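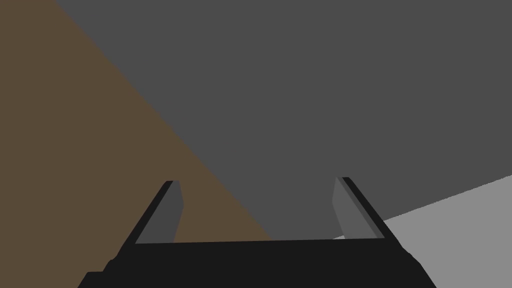
Practice Before Contact: An Open Day at the Sturnon Laboratory

Visitors to the Sturnon laboratory on April 4, 2019, were shown to a row of computer screens before they were shown anything else. The laboratory trains its robot arms in simulation, and the staff had decided that the public should meet the work in the same order.

The view on the first screen was a spare one. A black gripper stood open at the bottom, its two fingers leaning slightly toward each other with nothing between them. Past the fingers lay flat areas of brown, dark gray and pale gray. Several guests asked when the rest of the picture would load.

"It is complete as it stands," said Marina Raptis, who directs the simulation group. "At this stage we are asking the arm to learn where its fingers are. Texture and clutter come in later lessons."

The program, known within the laboratory as Sovanura, divides each course of training into 14 lessons. The early ones concern movement alone: approach, stop, open, close, withdraw. Objects are introduced in the fifth lesson, beginning with plain blocks. A typical course calls for 3000 simulated attempts at a single task, and the results are reviewed by a member of staff before any of the learned movements are sent to a physical arm.

Dénes Győri, who maintains the software, took questions from the operator's chair. He was asked most often about the gray strips along the inside of the fingers. These are the pads, he explained, and they are the only parts of the gripper intended to touch an object. Much of his work over the past year has gone into how the simulated pads behave when they press against something soft. An earlier version treated every surface as if it were as hard as stone, and arms trained with it tended to squeeze too firmly.

The second half of the visit took place in the workshop, where Chrysanthi Lambrakis supervised a physical arm at a bench. Groups of seven were admitted at a time. The arm was asked to lift a foam cylinder and set it in a shallow tray, a task it had practiced 2000 times in simulation. It succeeded for the first two groups. For the third it closed short of the cylinder and had to be restarted, and Ms. Lambrakis used the pause to explain how the position of the bench is measured each morning.

Older visitors, among them several retired machinists from the Drakos works, stayed longest at this station. One wished to know how often the pads are replaced. The answer, every few weeks under normal use, led to an extended discussion of rubber compounds.

The laboratory intends to repeat the open day in July, with longer workshop sessions and a station at which visitors may guide the simulated gripper themselves. Requests for places should be addressed to Filippos Bakalis in the visitor office. School groups are asked to write in advance and to state the ages of their students.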